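Vastora Brick Sort
Data card, third revision

Summary

Vastora Brick Sort is a small collection about putting toy bricks where they belong, a job every household has and no household finishes. There are 30 tidying rounds in it. Bricks go in a tray or a bin, depending on the rule for that round, and then the whole lot gets dumped out so it can be done again.

What is in it

Each round comes with a still and a short text note giving the rule ("red in the bin" is a popular one) and the final position of every brick. Of the 30 rounds, 21 sort by color and 8 sort by size. The remaining one is labeled "misc" and we would rather not discuss it.

Layout

The table has a marble pattern, which gives the whole business more class than it deserves. The tray is black and shallow. The bin is yellow and open at the top. Notes use "tray" and "bin" only – please don't write "box", as both sides will claim it.
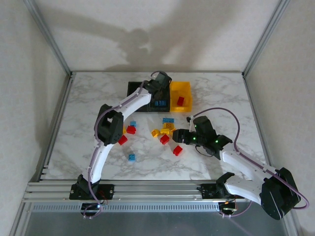

Goodall wrote in to say that a shallow tray is a poor home for bricks anyway, that at Trarkalmont they gave up on trays after 8 rounds, and could the size rule please say what counts as small.

Small means two studs by two or less. It's now in rules.txt, where it should have been in October.

Known problems

Round 8 has its note in twice, with different spelling.
Orange bricks are filed under red. Grindia disagrees, and keeps a separate list.

License

Free to use, with credit to Vastora. Corrections go in the issues tab.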